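Grurkis sets new rules for small workshop units at Granari site

4/7/19

The Grurkis district planning office has approved a revised set of conditions for the Granari business park, clearing the way for the conversion of the former grain depot into small rental units. The decision ends a review that began when the owner, Serra Property, asked to change the permitted use of the building from storage to light industrial and technical work.

Under the approved plan, the depot will be divided into 65 units on a single level. The smallest will measure 11 square meters and the largest 870 square feet, a mix of measurements that reflects the two sets of drawings submitted with the application. The planning office has asked Serra to file a single corrected set in square feet before the building permit is issued.

Most of the conditions concern power, ventilation and noise. Each unit must have its own electrical panel and a shutoff that can be reached from the corridor. The original drawings showed shared panels serving groups of neighboring units, an arrangement the fire inspection report described as acceptable for storage but not for tenants running equipment through the day. Serra has agreed to the change and has moved the main supply room to the north end of the building, next to the existing transformer.
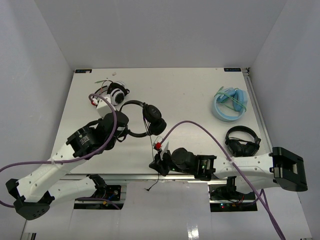

Ventilation will be handled by a central system with a separate branch for units where solvents, adhesives or fine dust are present. Tenants in the remaining units will not be allowed to spray, sand or cut composite material indoors. The lease must state which category a unit belongs to, and a change of category will require a new inspection.

Noise limits apply at the property line and differ by time of day. The tighter evening limit was requested by residents of Brular Street, whose back yards face the loading area. Deliveries by truck will be restricted to daytime hours and must use the east gate. The west gate will remain open to cars, bicycles and foot traffic – the planning office rejected a proposal to close it entirely, on the grounds that it is the shortest route to the bus stop.

Parking drew the largest number of written comments. The application relied on the existing lot, which was laid out when the depot had a small permanent staff. The approved version adds a row of spaces along the rail fence and sets aside two for vehicles with trailers. Overnight parking is not permitted. A request for a second lot on the grass strip south of the building was turned down because the strip carries storm water from the roof and must remain unpaved.

The exterior of the depot will change little. The brick walls and the loading canopy are to be kept, and new windows on the street side must match the height of the existing openings. The two metal silos behind the building are not covered by the decision. Serra has said in its application that it intends to remove them, but demolition requires a separate permit and a survey of the ground underneath.

Rents have not been published. The application refers to monthly leases for the smaller units and yearly leases for the rest, with heat and water included and electricity metered separately. Units may not be used as living space or for retail sales, although tenants may receive customers by appointment.

The approval can be appealed in writing to the district office until the end of May. If no appeal is filed, interior work may start as soon as the corrected drawings and the electrical plan have been accepted. The north section is scheduled to be finished first – the south section still has a damaged floor slab that must be replaced before any partition walls go up.

The full text of the conditions, the site plan and the fire inspection report are available at the front desk of the Grurkis planning office during normal opening hours. Copies can be ordered by mail for the cost of printing.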